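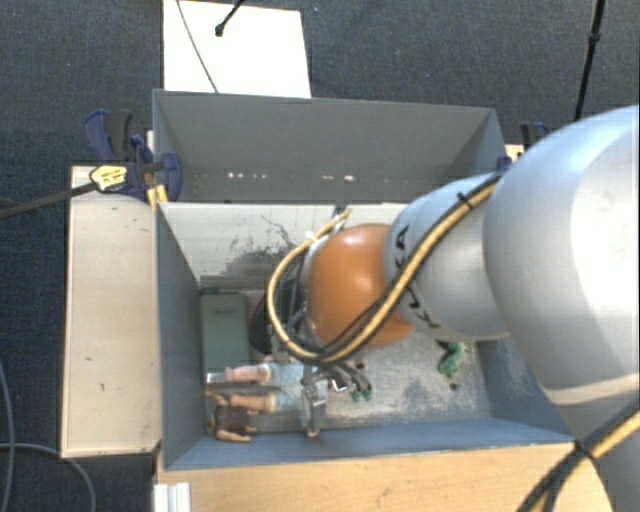 Brake fluid flush on the Marino, dealer or DIY?

tiab_12
Service place in Skistow wants to do mine at 15,000 miles. Car's 2 years old and I love it to bits, so I'm happy to learn (got my first jack in June!!). Worth it this early?

skavelwagon
Do it yourself! So satisfying, and you get to look over the pads while the wheels are off.

Initz_Pete
Disagree, way too early. Test the moisture first. Mine was fine at 2 years.

skavelwagon
Strips only tell you so much, Pete. Fluid's cheap, and I love a firm pedal.

tiab_12
Ordering strips AND fluid, can't wait. What size is the bleeder?

Initz_Pete
8 mm on the rears, check the fronts.

Contact us | Back to top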